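Kyrylo Panasiuk
Thread: what I learned from bringing lunch to work, for people who keep asking me at the break table

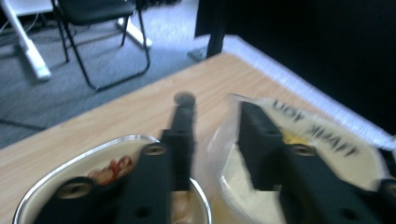

Food containers and a wooden table. Most of this thread is about what goes in them.

I work at the Ralside depot. The closest place to buy lunch is the sandwich counter at Ledesma, and it's a decent counter, but I was going there every working day and I did not like my bank statement.

I added up one year of lunches in April. I'm not going to post the total. I will say that after I switched, the difference came to more than 700 dollars, and that's with groceries counted against it.

I'm not a good cook. I can do rice, beans, eggs, roasted vegetables, chicken thighs and soup. If you can do half of that you can pack lunch.

First thing I got wrong: I cooked on Sunday for the whole week. By Thursday the food was sad and by Friday I was back at the counter, with a full container going bad in the fridge at home.

Now I cook 2 times a week, Sunday and Wednesday. Same amount of work overall. Nothing has to last past the third day, except what goes in the freezer.

Second thing I got wrong: making five identical meals. I thought I was the kind of person who doesn't care. I care by the second day.

What works for me is cooking parts. A pot of rice or barley. A tray of vegetables. One protein. Two sauces in small jars. I put them together in the morning or the night before, and it takes less time than finding my shoes.

Sauces do most of the work. Plain rice and chicken with yogurt, garlic and dill is one lunch. The same rice and chicken with peanut sauce is a different lunch and I don't mind eating them back to back.

My yogurt sauce: plain yogurt, one clove of garlic grated, salt, lemon, chopped dill. Let it sit overnight. If you eat it right away the garlic is rough.

My peanut sauce: peanut butter, soy sauce, lime or vinegar, a little sugar, hot water until it pours. It gets thick in the fridge. Add more hot water.

A note on rice. Get it cooled and into the fridge soon after cooking. Don't leave the pot on the stove all evening. I spread mine on a sheet pan for a bit and then box it. My mother has been telling me this since I was a teenager and I only started doing it last year.

Reheating rice: put a spoon of water on it and cover it. If your break room microwave is like ours, stir halfway through or you get a hot ring and a cold center.

Containers. I've had all the kinds. I had a drawer full of mismatched ones with no lids, same as everyone.

I got rid of the whole drawer and bought one size of one kind, plus some small jars for sauce. Every lid fits every box. This was the best money I spent on the whole project and I should have done it first.

Glass or plastic? Glass doesn't stain and doesn't hold on to the smell of onions. It's also heavy, and I walk to work from the Grellovberg stop, so I feel it. I use glass at home and plastic in the bag. Not a strong opinion.

Tomato sauce will turn plastic orange. People have told me to put it in the sun, rub it with oil, soak it with baking soda. I tried them all. It's orange. It still holds soup.

Soup in a bag is a risk. A wide-mouth jar with a screw lid is better than any box with clips. I still put it in a second bag -- I've cleaned lentils out of a backpack zipper once and don't want to do it again.

Labels: masking tape and a marker. Write what it is and the day you made it. You think you'll remember. Frozen chili and frozen tomato sauce look the same at six in the morning.

I keep a roll of tape on top of the fridge with the marker stuck through the middle of it. Before that the marker was always in another room and nothing got labeled.

Freezer. I keep 7 lunches in there at any given time, all single portions. That's my cushion for weeks when I don't feel like cooking or the overtime list has my name on it.

Things that freeze well, in my experience: chili, lentil soup, meatballs in sauce, cooked beans, pulled chicken, stuffed peppers if you don't mind them soft.

Things that don't: potatoes in chunks, cucumbers in any form, boiled eggs, anything with a lot of mayo. Pasta is in the middle. I undercook it and it comes out okay.

Move tomorrow's box from the freezer to the fridge the night before. If you forget, take it frozen and give yourself extra time at the microwave, and let the people behind you go first.

About the microwave line. We have one microwave and too many people at noon. I started taking lunch at 11:30 when I can. When I can't, I bring something I can eat cold.

Good cold lunches: chickpeas with chopped pepper, onion and feta. Noodles with the peanut sauce. Leftover roasted vegetables with barley and vinegar. Boiled eggs, bread, pickles and cheese, which is what my grandfather ate every day of his working life in a metal tin.

Bread goes separately. Always. Build the sandwich at work. It takes a minute and the bread is still bread.

Same for salad dressing, same for nuts or anything crunchy.

I was asked about cost per lunch. I don't track it anymore. I did for the first few months and it made me annoying at the grocery store. The rule I kept is simple: whatever meat is marked down goes in the cart, and dried beans over canned when I have the time.

I don't always have the time. Canned beans are fine. Rinse them.

Dried beans, if you want them: soak overnight with salt in the water, cook until they're soft, freeze them in some of their own liquid. One bag makes a lot. I do this when it's raining and I'm staying in.

Somebody at work uses a Gundarness lunch bag, the kind with the stiff sides, and likes it a lot. I looked at one. It wouldn't fit in my locker standing up, so I stayed with a plain soft bag and an ice pack.

Use the ice pack. Our break room fridge gets opened so often that I don't trust it past ten in the morning.

If you share a fridge at work, put your name on the box. On the box, on the side that faces out. A name on the lid does nothing when there's another box on top.

Take it home the same day. There was a container in ours over the winter that I think had its own seniority.

Snacks. This was where I kept slipping. I'd pack a good lunch, eat it, and then walk over to the vending machine at three. So now I pack something for three o'clock too. An apple and some nuts, or crackers, or leftover pancake if there is one.

I still go to the counter at Ledesma on Fridays. I like the people there and I like the turkey melt. Giving it up completely was never the goal, and I think I would've quit the whole thing by the second month if it had been.

On washing up: I rinse the box at work even if I can't wash it right. A rinsed box at five is easy. One that sat closed in a warm bag all afternoon is not.

Lids with a rubber ring -- take the ring out now and then and wash under it. I didn't know they came out. I'm not going to describe the first one.

A normal week for me right now, since a couple of you wanted to see it written down:

Mon: rice, chicken thigh, roasted carrots, yogurt sauce
Tue: same rice and chicken, cabbage, peanut sauce
Wed: lentil soup from the freezer, bread
Thu: barley, roasted peppers, egg, feta
Fri: turkey melt

Sunday cooking takes me an hour and a half with the dishes. Wednesday is shorter, I'm usually just making one pot of something and an egg or two.

If you're starting from nothing, don't buy anything yet. Use whatever boxes you have. Pack 3 lunches next week and buy the others. See which days you didn't want what you packed and change those.

Also don't start with a recipe that has a long list. Start with what you already make for dinner and make more of it. Most of my lunches are dinner.

Edit to the dried beans post: a few people wrote to say red kidney beans need a real boil and shouldn't be done only in a slow cooker. Correct. Boil them hard for ten minutes first.

To the person who asked about fish: I eat it cold, outside. Do not put it in the microwave.

I'll post the meatball recipe this weekend if I remember to measure anything while I'm making it.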